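We use cookies to improve your experience on this site. By continuing to browse, you agree to our cookie policy. Accept | Manage settings

Jarlow Public Library to Begin Footwear Exchange at Main Branch

October 27, 2023

The Jarlow Public Library has approved a standing footwear exchange at its Main Branch, following a trial held in September. Residents may bring in clean, usable shoes and take home any pair on offer, free of charge. A library card is not required.

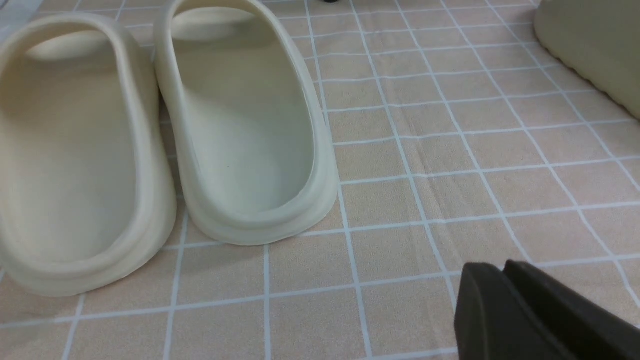
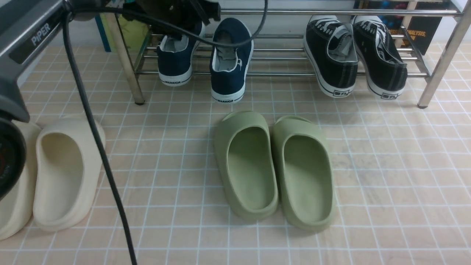
The exchange will operate from the ground-floor meeting room during regular library hours. Items will be accepted at the circulation desk, where staff will check each pair for condition before it is made available. Shoes with broken soles, missing laces or strong odors will be declined. Ski boots, skates and steel-toed work boots cannot be accepted at present for reasons of storage.

During the September trial, residents brought in 122 pairs of shoes, and 64 of those found new owners before the trial closed. Children's sizes moved fastest. Men's dress shoes were the slowest to be claimed, and the remaining pairs were kept for the opening of the permanent service.

"Families told us they were replacing children's shoes two or three times a year, often when the old pair still had plenty of wear left," said Rosimeire Quintana, director of the library. "The trial gave us a clear sense of demand, and the Board was satisfied that the service could be run within existing staff hours."

The Board of Trustees set aside $600 for shelving, size labels and cleaning supplies. No further funding has been requested for the current fiscal year. The Board will review use of the exchange after its first six months and may adjust the limits described below.

Each household may take up to 4 pairs per month. There is no requirement to bring in a pair in order to receive one. Residents who need a particular size may leave a request at the desk and will be contacted by telephone or e-mail if a suitable pair is received. Requests will be held for 30 days.

Ah-rin Wang, head of community services, said the library had studied similar exchanges in neighboring towns before settling on its own rules. "Several of them began with coats and added shoes later," Wang said. "We had limited space, and shoes were what people asked us for at the desk."

Donors are asked to tie or clip pairs together and to mark the size on a slip of paper if it can no longer be read on the shoe. Bags may not be left outside the building or placed in the book return. Receipts for tax purposes will not be issued.

The library is also considering a winter drive for children's boots, to be held jointly with the Tulow branch. Details will be posted at both locations once dates have been confirmed. Questions about the exchange may be directed to the community services office at the Main Branch.

Recent News
Tulow Branch Parking Lot to Be Repaved
Board of Trustees Adopts Revised Meeting Room Policy
Large Print Collection Moves to Second Floor
Homework Help Returns for Grades 3 to 8

Contact Us | Accessibility | Privacy | © 2023 Jarlow Public Library. All rights reserved. | Back to top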